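Folding and storing elastic-waist denim shorts

Elastic-waist denim is awkward to fold. The gathers at the waist are thicker than the rest of the garment, so a stack of shorts leans to one side and slides off the shelf. The method on this page gets around that by putting the waistband on the inside of the fold. It works for shorts, knee-length pants and capris in adult and children's sizes.

What you need

A clean, smooth table or bench. A bed will do, but the mattress gives and the creases end up crooked.
A drawer or shelf box at least 18 cm deep. We use the Skiltham shelf box, but any box with straight sides is fine.
A lint roller if the denim is dark.

Before you start

Do up any buttons and empty the pockets. Turn the garment right side out and pull the pocket bags down flat inside. Check the care label before you iron anything. Most everyday denim doesn't need ironing if you smooth it by hand while it is still slightly warm from the line or the dryer. It should be fully dry before it goes in a closed box.

Step 1 – Lay it sideways

Put the waistband to your left and the leg openings to your right. If you are left-handed, swap them over. Working sideways lets you reach the whole length without leaning across the table.

Step 2 – Bring the legs together

Take hold of the far leg at the waist and at the hem and lift it across onto the near leg. Let it drop, then look at where the layers sit. There will nearly always be a diagonal fold or a roll of cloth somewhere between waist and hem at this point.

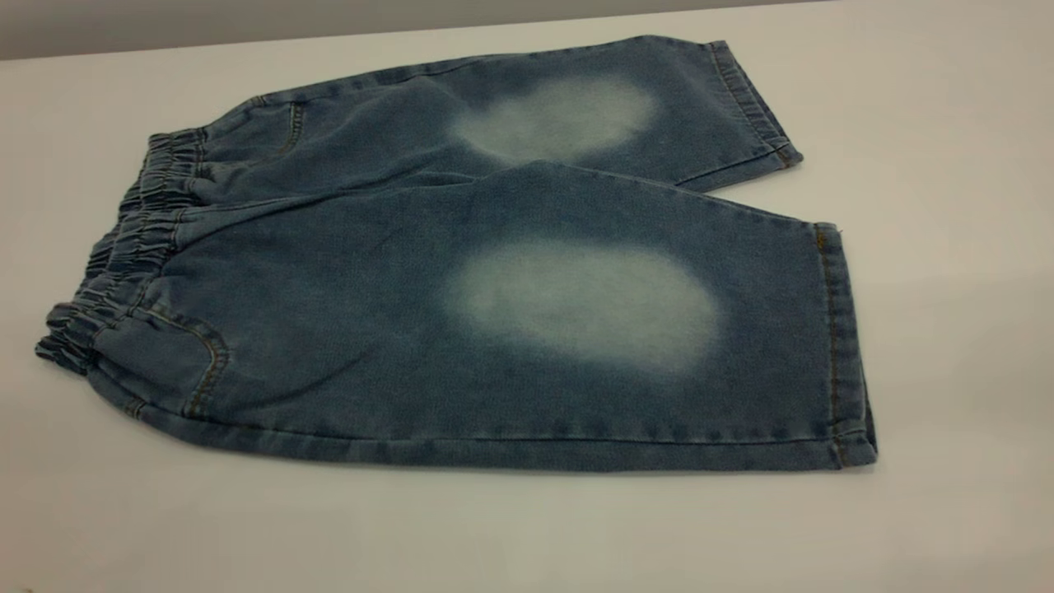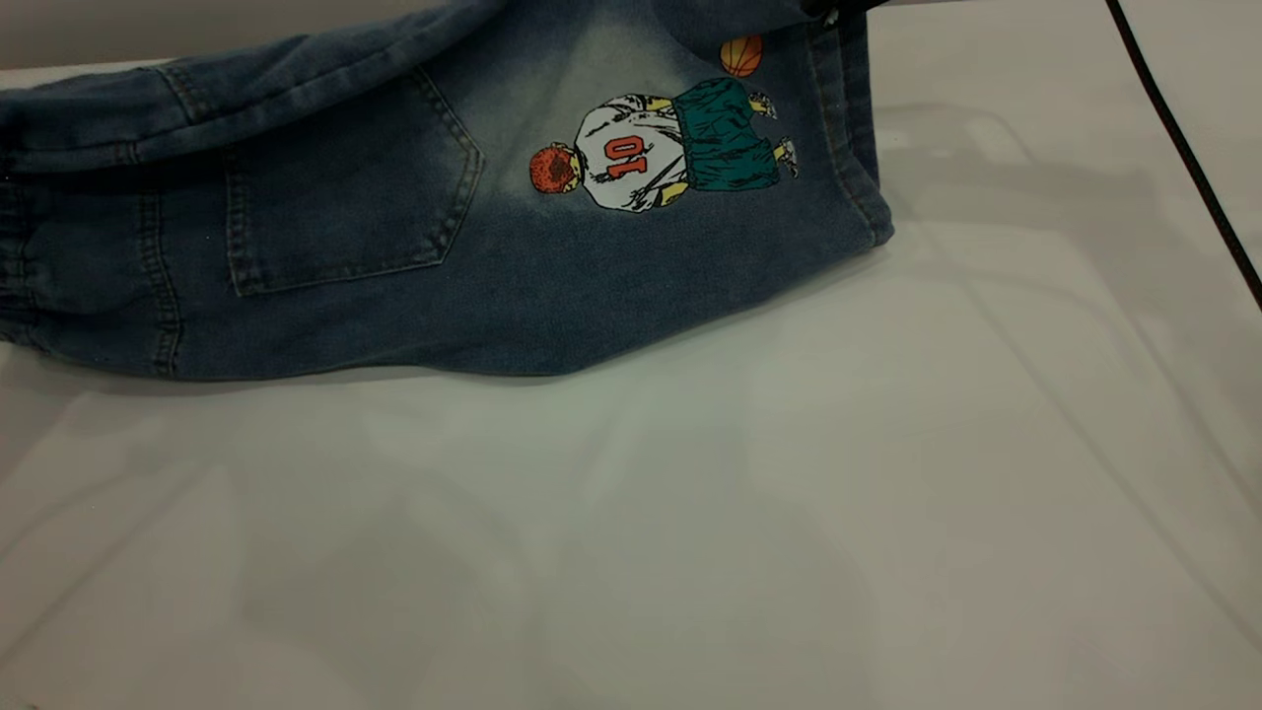
Denim on the table, waistband to the left.

Issue 242

Step 3 – Take out the rolls

Slide a flat hand between the layers, starting at the waist, and push towards the hem. Patch pockets catch on the layer above, so lift the cloth over the pocket instead of dragging it. Then line up the outside seams. Go by the seams and ignore any fading on the legs, as washed patches are seldom placed exactly the same on both sides.

Step 4 – Deal with the waistband

Don't stretch the elastic flat. It springs back as soon as you let go and pulls the rest out of line. Press down on the gathers with your palm for a few seconds and leave them bunched. If the crotch seam sticks out as a triangle, tuck it in so the long edge is straight.

Step 5 – Fold

For shorts, bring the waistband across to the hem in one fold. For knee-length and capri styles, fold the waistband in by a third, then fold again. Either way the gathers finish on the inside and the outer edge is smooth.

Step 6 – Box them

Stand the folded pieces on edge in the box, smooth edge up. Keep dark denim together and away from white or cream cotton, particularly for the first few washes, when the colour can still rub off. Leave enough room to slide a hand down the side. A box packed tight will put hard creases across the front.

Storing over winter

We pack ours away in April and get them out again in October. Wash everything first, including pieces worn only once. Sunscreen marks turn yellow in storage and are hard to shift later. A cotton bag is better than plastic for long storage – it lets the cloth breathe. Keep the box off a concrete floor and out of direct sun.

If the elastic has gone slack, unpick a short length of the casing, thread new elastic through with a safety pin and close it by hand before you pack the garment away.

Page updated 8 Apr 2021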